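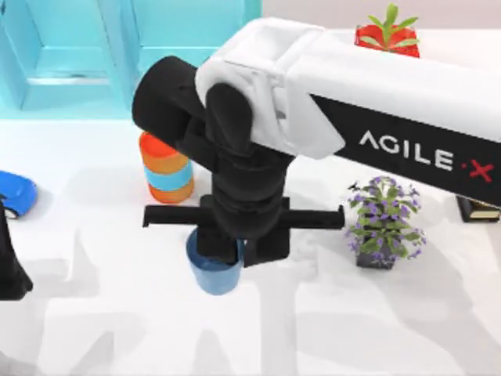
AGILE·X arm at the blue cup, render.

Notebook, October, morning

Loan period rules, second try. The test copy of Trirneo was reloaded overnight with the Sevville branch records, so everything I set up before that is gone except what I had exported. Re-entered the circulation rules from the export. The import screen takes the item type and user type columns fine but drops the shelving location if the field has a trailing space. Trimmed them by hand in the spreadsheet and ran it again.

Rules as they stand now:

Standard books, adult users: 14 days, 2 renewals.
Standard books, staff users: 84 days, no renewals.
Reference: no loan. Left the rule in place with a zero-length duration. Leaving it out makes the system fall back to the parent branch, and the parent branch lends.
Equipment: not done. Waiting on Gollitz to tell us which item type they want.

Fallback order is the part I keep getting wrong, so writing it down. The system looks for a match on branch, then user group, then item type, then shelving location. A blank in any column means "any". If two rules both match, the one set at the lower branch wins even when the upper one is more specific. I had a rule at the top for oversize books and could not work out why it never fired. The Sevville branch had a general rule with everything blank and it was catching them first. Moved the oversize rule down to the branch and it works.

Checked out test items against each rule and compared the due dates. All correct apart from one: a staff loan came out as 14 days. The user record had two groups on it and the adult one was listed as primary. Changed the primary group, checked the item in and out again, got 84.

Closed dates. Due dates that land on a closed day should roll forward to the next open day. They do for the main branch. At Sevville they do not, and the calendar there is empty. Either it was never loaded or the reload wiped it. Tae-yang Wang has the old calendar file and will send it over after lunch.

Holds. Tried to place a hold on an item with 40 copies attached (the Baidoo reading set). The hold went through but the targeting job picked a copy marked as damaged. Looked at the copy status table and "Damaged" has the holdable box checked. Unchecked it, reran the job, and it picked a good copy. Need to look at the same box in production before we copy any of this across. Do not copy the whole status table, only that row.

3:30 pm. Calendar file arrived. Loaded it, and the Sevville due dates roll forward now. The file has the old summer hours in it, left those alone.

Still open:
- equipment item type (Gollitz)
- renewals on items with a hold, should block, not tested
- overdue notice text still has the old phone number
- export tonight's rules before the next reload

Filed under: Circulation, Test Server, Loan Rules

Library Systems Notebook | Contact the systems desk | Back to top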